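Home | Kitchen Checks | Recipes | Contact
We use cookies to keep this site running. OK / Settings

Kitchen table safety check, June

I went through this one on a Tuesday for the Droltbridge kitchen, with Rosine Barbier's old list in hand.

1. Pans and utensils - PASS, with a grumble
Please don't leave the slotted spatula lying across both pans! One bumped elbow and it's on the floor. I'd like it on a hook.

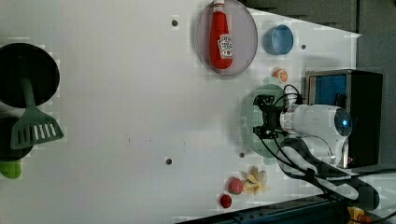
2. Bottles and plates - FIX
The ketchup is lying down on the round plate. Stand it up, cap closed, and give that plate back to the food.

3. Cut fruit - FIX
Orange pieces go in a covered dish, never straight on the table (I say this every time, I know).

4. Toaster oven - PASS
Door shut, and both knobs are easy to get at. I still want the green cup and the colander moved farther away from it - I'm fussy about what sits near anything that heats up.

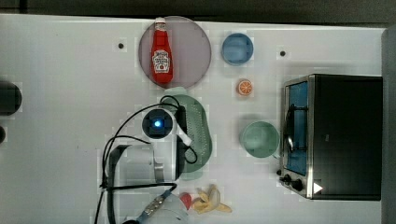
My own rule is 6 inches clear on all sides, 8 if you're baking. Next check in 3 weeks!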